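Keeping a Tidy Counter When You Cook

I have been cooking in small kitchens for nearly 30 years, and if I could give a new cook one habit it would be covering the work surface before anything gets sliced. Plain brown paper is my favorite (I buy it on a long roll and it lasts me from May clear through the holidays!). Crumbs, peels and drips all get folded up together and out they go. 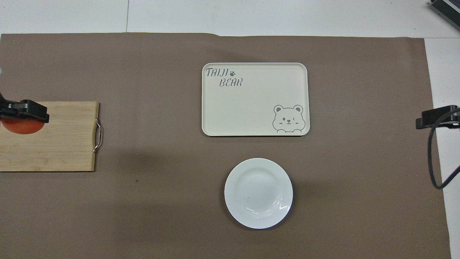
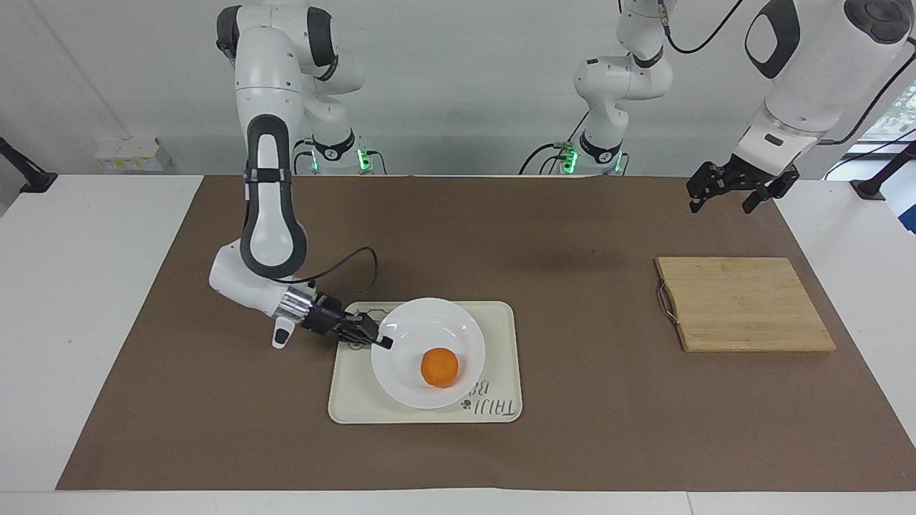
Serving trays are the other thing I won't do without, and I mean the light kind with a little raised rim, nothing fancy. My neighbor Struan Nisbet carries every plate to the porch by hand and makes five trips of it, bless him. Set a deep plate on a cream tray with rounded corners, the kind with a bear drawn on it, and you can move your snack and its drips in one go. Pick a tray a bit bigger than your plate, so there's room left for a fork and a napkin.

Wipe the tray with a damp cloth and a drop of dish soap, then stand it on its side for 15 minutes before you put it away. Mine lives between the cookie sheets and the oven wall, where it stays nice and flat.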